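Keeping the Front Hall Open: A Conversation With Ingeborg Grube

Wustbridge Housing Association, Residents' Bulletin
June 2022

When Ingeborg Grube joined the Wustbridge Housing Association as head of resident services, the shared entrance halls were not on her list of priorities. She had been hired to shorten the wait for repairs and to rewrite the tenancy handbook. The halls came to her attention through the mail.

"I was reading complaint letters from the previous two years, and I had expected heating and noise," she said in an interview at the association's main office. "Those were there. But page after page concerned coats, boots, strollers and umbrellas. People were writing to us at length about a wet umbrella."

The association manages 19 buildings in Wustbridge and neighboring Utosville, with 700 apartments between them. Most were built with a generous ground-floor hall and very small private entryways. Residents have long used the halls as an extension of their homes, and for many years the association neither allowed nor forbade it. The old handbook contained a single sentence on the subject, asking tenants to show "ordinary consideration."

Ms. Grube regards that sentence as the source of much of the trouble. "Ordinary consideration means one thing to a family with three children and another to a man who lives alone and uses a walker," she said. "Both of them believed they were following the rule. Both of them were right, as far as the text went."

The revised policy took effect in December. It sets a clear walking path through every hall, assigns wall space for outdoor clothing, and moves strollers and sleds to the former coal rooms, which have been cleaned, painted and fitted with lights. Items left in the path are tagged and, if they remain after 2 days, taken to the storage room at the main office, where they are held without charge.

Reaching that point took longer than planned. The first draft would have cleared the halls completely. It was sent to residents for comment, and the response was firm. Rommel Fajardo, who has lived in the Utosville buildings since his children were small, was among those who wrote in.

"I told them I understood the fire rules and had no quarrel with them," Mr. Fajardo said. "But in my building the hall is where you meet people. You stop to take off your boots and somebody else is doing the same. If everyone has to carry everything upstairs, they go straight up and shut the door. I did not want to live in a building like that."

Ms. Grube said the letters changed her mind. She withdrew the draft and asked Minoru Mizuno, the association's safety inspector, to determine how much could remain on the ground floor without blocking the way out. Mr. Mizuno measured each hall, marked the doors and stairs, and returned with a plan for every address.

"The halls differ more than the drawings suggest," Mr. Mizuno said. "Some have a radiator where the drawing shows a bare wall. In one of them the mailboxes had been moved and no record was kept. I could not have written a single rule from my desk that would have worked in all of them."

His plans favored wall hooks over standing furniture in the narrower halls, and allowed a freestanding rack only where there was a corner well away from the stairs. He also asked that any rack have a heavy base. Lighter models, he noted, tend to lean once winter coats are hung on one side.
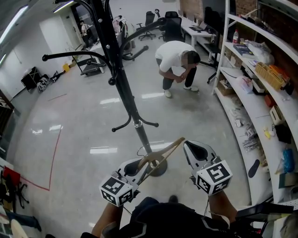 A standing coat rack with a round weighted base and hooks at two heights.

The choice of furnishings was left to the residents of each building, within a fixed budget. The association requested offers from two suppliers, Egilsson and Stilen, and residents were free to divide their order between them. Several buildings chose benches first and put off the question of racks. One spent its entire share on a boot tray and a new doormat.

Ikhsan Mangundap, who coordinates resident meetings for the association, attended nearly all of the discussions. He described them as orderly, with exceptions.

"The subject sounds small, and people came in a little embarrassed to be spending an evening on it," Mr. Mangundap said. "Then it would come out that two neighbors had not spoken in years over a bicycle. I learned to leave time at the end. The agenda was usually finished early and the conversation was not."

He added that tenants who rarely attend meetings took part in these. In Utosville, he said, older residents asked for hooks at a lower height, and parents of school-age children supported the request for reasons of their own. The lower hooks have been added to the standard order for the remaining halls.

Not every resident is satisfied. Tsutomu Tanabe, a retired bookkeeper in one of the Wustbridge buildings, believes the storage period is too short and has asked the association to extend it for people who travel.

"I was visiting my sister, and I came home to find my umbrella stand gone," Mr. Tanabe said. "I got it back, and the staff were polite. I still had to carry it home on the bus. It is not a light object."

Ms. Grube confirmed that the request is under review. She is considering a form by which residents could give notice of an absence, though she is wary of adding paperwork to a policy meant to be simple. She has also been asked to set a limit of one coat per person and has declined to do so.

"I will not have my staff counting coats," she said. "If the path is clear, we have what we need."

Money for the remaining work has been approved. Each building will receive a further 100 dollars for small repairs to hall fittings, to be spent at the discretion of its residents. The coal rooms in Utosville still need better ventilation, and Mr. Mizuno will inspect them again before the cold weather returns.

The tenancy handbook, meanwhile, is nearly complete. The section on entrance halls now runs to a page and a half, with a plan of the relevant building attached to each copy. Ms. Grube said she had kept the old sentence about ordinary consideration, at Mr. Fajardo's request, and placed it at the top.

Residents who wish to comment on the storage period may write to the main office or speak with Mr. Mangundap at the next meeting in their building.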